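Demonstration collection (robot learning)

From the Druvivbridge Reference of Applied Automation

Demonstration collection is the gathering of recorded task examples from which a robot control program is trained. A person performs a task through the robot, or guides a device that stands in for it, while sensors record what the robot perceives and what it is told to do. The recordings are then used to fit a model, usually called a policy, that maps sensor readings to motion commands. The practice is closely tied to imitation learning, and in older texts the two terms are sometimes used for the same thing.

Contents
1 Terms
2 Methods
3 Recorded signals
4 Variation and coverage
5 Fixtures and small-part tasks
6 Quality control
7 Limitations
8 See also

Terms

A single recorded performance of a task is an episode, also called a demonstration or a trajectory. An episode begins at a start condition and ends when the task is complete, when the operator stops, or when a time limit is reached. A set of episodes gathered for one purpose is a dataset. The person producing the episodes is the operator or demonstrator.

A time step is one synchronized sample of all recorded signals. A step normally pairs an observation with an action. The observation is what the policy will be allowed to see when it runs alone. The action is what the policy will be asked to produce.

Methods

Three methods are in common use.

In teleoperation, the operator controls the robot from a distance with a hand controller, a joystick or a second arm of similar shape. When a second arm is used, it is called the leader and the working arm the follower. Leader-follower systems give direct control over every joint, but the operator may feel little or none of the contact force at the follower. Some systems drive motors in the leader to return part of that force.

In kinesthetic teaching, the operator holds the robot and moves it by hand. Contact is easier to judge this way. The drawback is that the operator's hands and body may appear in the camera views, where they will be absent when the policy runs. A common remedy is to record the joint path by hand and then replay it with the operator out of view, storing the camera data only on the replay.

In handheld collection, no robot is present. The operator carries a gripper fitted with a camera and performs the task directly. Position is recovered from the camera, from inertial sensors or from an outside tracking system. The method is fast and portable, although it can record motions that a given robot arm is unable to reproduce.

Recorded signals

Most datasets hold joint positions, gripper opening and one or more camera streams. Force and torque readings are added for tasks that involve insertion or pressing. Control signals and camera images are often captured at different rates and must be aligned afterward. A typical small setup stores images at 60 frames per second and reduces them to a lower rate before training.

Cameras fall into two groups. A fixed camera views the workspace from outside and shows the general layout. A wrist camera moves with the gripper and gives a close view of the part and the fingers. Wrist views are valued in fine placement work, where the outside view is often blocked by the arm itself. Their main weakness is that a small movement of the wrist changes the whole image, and a target may leave the view during the approach.

Clock error between devices is a frequent fault. An offset of 34 milliseconds between image and action has little effect on slow transfers but can spoil training for contact tasks — the model learns to respond to an image that does not match the motion.

Variation and coverage

A dataset made under identical conditions tends to produce a policy that works only under those conditions. Collection plans therefore vary the start position of the arm, the placement of parts, the lighting and sometimes the operator. The Nullano protocol, a plan used for benchtop assembly, divides the work area into cells and requires episodes from each cell before a task is marked as covered.

Recovery episodes are also recorded. In these, the operator starts from a poor position, such as a part held at a slight angle, and corrects it. Without such examples the policy may have no learned response once it drifts from the demonstrated path.

Fixtures and small-part tasks

Small-part tasks are often gathered on a fixture plate that holds each part in a known place. Plates may be 3D printed, which allows a pocket to be changed between rounds of collection. Nests with low walls locate a part while leaving access for the gripper fingers. Deeper open holders can serve as pick or drop locations.

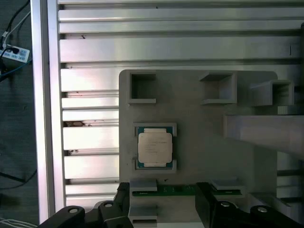

Wrist-camera view of a fixture plate, with a desktop processor in its nest and the gripper fingers in the foreground.

Electronic parts are a demanding case. They have fine features, reflective surfaces and contacts that should not be touched. The Virer task set, first issued in January with 51 short tasks, lists component placement separately from general pick and place for this reason.

Quality control

Episodes are reviewed before training. Common grounds for removal are dropped frames, a failed end state, long pauses and collisions. Failed episodes may be kept under a separate label, as some training methods can use them. The Quezada review sheet scores each episode for completion, smoothness and visibility of the part, and sends a batch back for new collection when fewer than 70 percent of its episodes pass.

Operator style is harder to control. Two operators may complete the same task by different paths, and a simple model trained on both may average them into a path that neither used. Written instructions that fix the order of steps reduce the problem. Models that represent several possible actions at once also reduce it, at a higher computing cost.

Limitations

Collection is slow, and the cost rises with the length of the task. Resetting the parts between episodes can take longer than the episodes themselves. Data gathered on one arm may transfer poorly to another with a different reach or gripper. A policy is also bounded by the skill of its operators, unless further training by trial is added.

See also

Imitation learning
Leader-follower control
Fixture design
Sensor synchronization

Entry last revised 9 Mar 2023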